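Zillcombe notes: moving the grasp planner out of the control loop

Wednesday, December 19, 2018

I have been meaning to write up the planner changes since November, and as the lab is quiet this week I have finally got round to it. Most of this is for Ha-neul Son, who takes over the bin picking code in the new year, but a few people have asked how we split things up, so it may as well be public.

How it was before

Zillcombe is our picking stack. Until this autumn it ran as one long program. It took a depth image, cut out the bin, scored a batch of grasps, chose the best one, worked out a path for the arm and then sent the joint targets. All of that happened in one thread. When the scoring was slow, everything behind it was slow too, and the arm would sit over the bin until the next target came through. On a bad day the controller would decide it had lost us and stop with a fault. Then you walked over, cleared it on the pendant, and started again.

I put up with that for far too long. The faults were rare enough to ignore when I was sitting next to the arm, and very annoying when I wasn't.

What I changed

The code is now 2 processes. Burnex does the perception and grasp scoring, and Pomare does the motion. They talk over a local socket with a small fixed message: a grasp pose, a gripper opening, a score and a time stamp. Pomare keeps its own loop going whatever Burnex is doing. If no new grasp has come in, it holds position and keeps answering the controller. If a grasp arrives with a time stamp that is too old, Pomare throws it away and asks for another.

The time stamp check found a bug on its first day. We had been planning on depth images taken before the arm had moved out of view, so part of the wrist was being treated as something in the bin. The old code did this as well, but the grasps usually scored badly and were dropped, and I never looked into why.

The bin walls

Our bin has sloping sides, and the old collision model had them straight up and down. I had left it that way out of laziness. It made the model simpler, but it also meant the planner thought there was less room near the top than there really was, and it refused perfectly good approaches to anything close to a wall. I measured the slope properly and put the real shape in.

The clamps also had to go into the model. They grip the bin at its upper corners and stick out enough for a cable to catch. I have added each one as a plain box, a bit bigger than the real thing. The cable bundle on the wrist is harder, as it changes shape when the arm turns. For now it is a fat cylinder around the wrist, with a limit on how far the last joint may rotate. It costs us some grasps and I can live with that.

The objects I have been using for the tests are the usual mix from the toy box. The red-orange lobster is a good one for the scorer because the claws offer a lot of thin edges that look fine in depth and are awkward to hold. Shiny red things give us holes in the depth image. Hollow things are their own problem, as the scorer likes to put one finger inside the opening, and whether that is a good idea depends on how stiff the wall is, and the depth image can't tell you that.
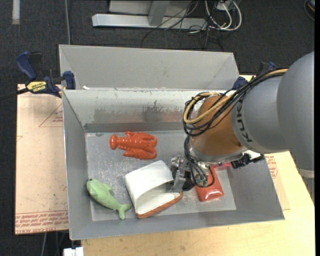
Things still to do

Logging is the main one. Burnex and Pomare each write their own file and you have to line them up by hand. I have a script that does it, but it breaks if either process was restarted during the run. Ha-neul, please don't trust it past the first restart.

The settings file needs a tidy as well. There are still values in there from the Jakville branch that nothing reads any more. I took out the ones I was sure of and left the rest with a comment.

Pomare waits 20 milliseconds for a reply before it goes round again. I picked that number by trying a few and it has not been tested with anything else running on the machine. If you start seeing stale grasps thrown away in long rows, look there first.

The old single-process version is still in the repository under its own tag. It builds, but it has the old straight-sided bin, so check the model before you run it on the arm.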